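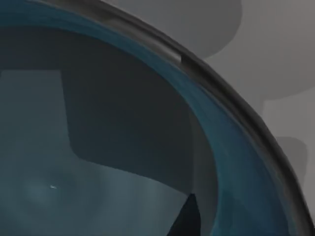 Cidorgate Gripper and Camera Comparison, Simulated Kitchen Subset

Maintained by the Ratum manipulation group. Contact: Iqra Magsi.

Summary

This subset contains 200 simulated episodes recorded on a kitchen counter. Its purpose is to compare two gripper finger designs, Sipos and Drituvness, under the same controller and the same set of camera views. All images are rendered. No real-world footage is included, and results should not be reported as hardware results.

Contents

Each episode folder holds the image streams, joint positions, gripper commands, and a short settings file. Images from close-range views are kept even when a single object takes up most of the picture. Users who train on one view only should review a sample of that view first.

Episodes are divided evenly between the two finger designs. The controller runs at 10 commands per second in every episode. Finger width, pad friction, and closing force are listed in the settings file and must be read from there, as the defaults changed in March.

Overhead view

The overhead camera is fixed above the counter and looks straight down. It covers the area in front of the microwave and the dish rack, with part of the sink at the right.

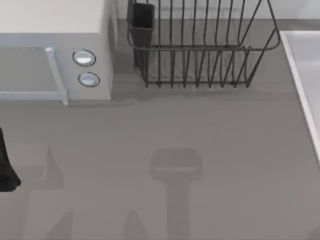

Shadows are rendered with soft edges and are left on in all episodes. In some images an arm is mostly outside the view while its shadow still falls on the counter. Segmentation masks label the arm and gripper only and do not include shadows. Models that rely on dark regions to locate the fingers performed poorly in our checks, and we advise against simple brightness thresholds.

Known issues

In 13 episodes the gripper command is logged one step late. These are listed in the file named late_commands and should be left out of timing comparisons.

The dish rack is modeled with thin wire rods. Contact between the rods and the Sipos fingers can be unstable at high closing force.

Episodes end after 60 seconds whether or not the task is complete. A missing success flag means that the episode was not scored.

Use

The subset may be used for research and teaching. Please send corrections to the contact named above and include the episode number.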